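3.2 Songs and listening sessions

The question of the study is how fast a pop song becomes tiring when it is repeated on the radio, and whether the chorus or the verse is responsible for this. In the present section we describe the songs, the listeners and the way in which the judgments were collected. The statistical treatment follows in Section 4.

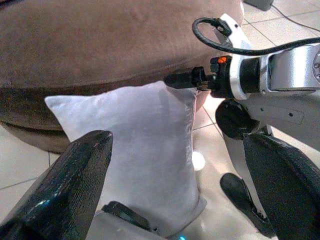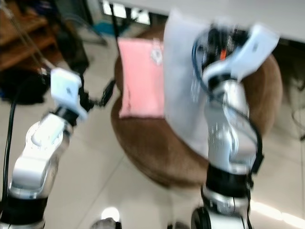
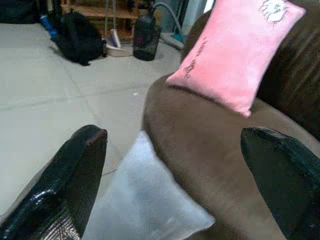
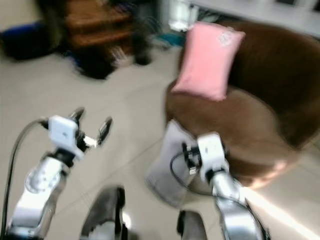
Figure 2. Four views from one place. First: white pillow against the front of a brown ottoman. Third: pale blue-white cloth between two gripper fingers.

The songs were taken from the daytime playlist of Ikomero, a regional station which broadcasts from Veres and plays mostly current pop with a small share of older titles. We selected 21 songs. A song was accepted if it had a clear chorus with words, if it was sung in English, and if it had entered the playlist in the same month, January. Seasonal songs were left out, because their rotation follows the calendar and listeners already know them from earlier years. Cover versions were also left out when the original was still played by the station.

The listeners were 40 adults living in Veres or in the villages near it. All of them stated that they listen to the radio on most working days. Professional musicians were not accepted, but people who sing in a choir or play an instrument at home were. Before the first session each listener received a list of the titles and marked the songs which he or she already knew. This list was used later as a control variable, and we return to it in Section 4.3, where it has a larger effect than we expected.

Each listener received the Fokell player, a simple application which starts the songs in a fixed order and does not allow skipping. The player was set up so that the volume could be changed but the sound could not be turned off completely. After every song the listener moved a slider between "I want to hear it again" and "I do not want to hear it again". The slider had no numbers on it. In an earlier version the scale had numbers, and several listeners told us that they tried to repeat the number from the day before, so we changed it.

The order of the songs was different for each listener. It was made with Kulex, which we also used for cutting the recordings. Two kinds of repetition were compared. In the first kind, the full song was repeated. In the second kind, the verses were replaced by verses from a demo or live recording of the same song, while the chorus stayed the same. The cuts were checked by ear by two persons, and a song was cut again if one of them could hear the place of the cut. For a few songs the tempo of the live recording was not stable and it was necessary to correct it by hand.

We collected 400 judgments in the first week, which was used only for practice and is not included in the results. The main collection began on 18 Jan 2025.

A limitation must be mentioned already at this point. The listeners knew that their judgments were of interest, and a person who normally does not notice the radio may become tired of a song earlier when he or she is asked for an opinion after each playing. We therefore do not interpret the absolute position of the slider. Only the change from one playing to the next is used, and only within the same listener and the same song.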